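From: Gavrilă
To: Valludo Robotics Club list
Date: March 22, 2024
Subject: Re: Re: Kerance entry, handling task

> We have 1,746 logged grasps now and the curve is still going up.
> I think we can tell the Kerance people that bottles and bags are
> done and start on the shelf task. Two pictures attached from the
> bench and the racks. Any objections?

A few, yes.

First, the 1,746. Does that count every time the fingers closed, or only the times the item got where it was meant to go? The log sheet has one column for both. I asked about this before and was told it would be sorted out "in the analysis," and I haven't seen an analysis.

Second, the orange package. I don't doubt the hand can press up against something that size. Holding it is another matter, and the shiny wrapping can't help. 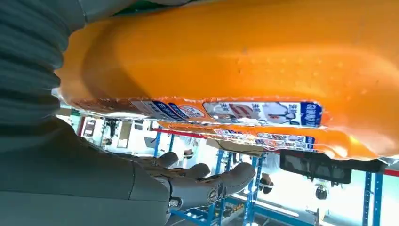
The Kerance rules want the item held while the arm moves from one rack to another, and our sheet has no entry for that at all. Until it does, I would leave the word "done" out of any email that goes outside the club.

Third, the bottles. Same type every time, laid out in a row with the necks all pointing one way. I know why we started like that, and it was fine for a start. But a curve that climbs on one kind of bottle tells me we're getting good at one kind of bottle.

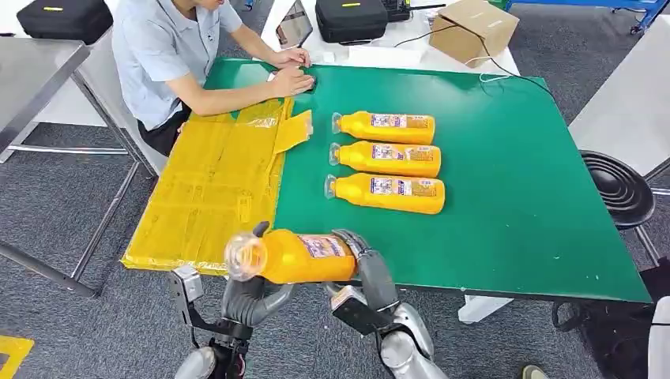

Turn a few of them around, mix in another shape, and run it again before anyone quotes a number. The Nalletti team reported 2,000 last July and still had trouble at the venue – I would like us to do better than repeat that.

So my vote is no on the shelf task for now. If somebody splits the log column I will go through the old entries myself.

Gavrilă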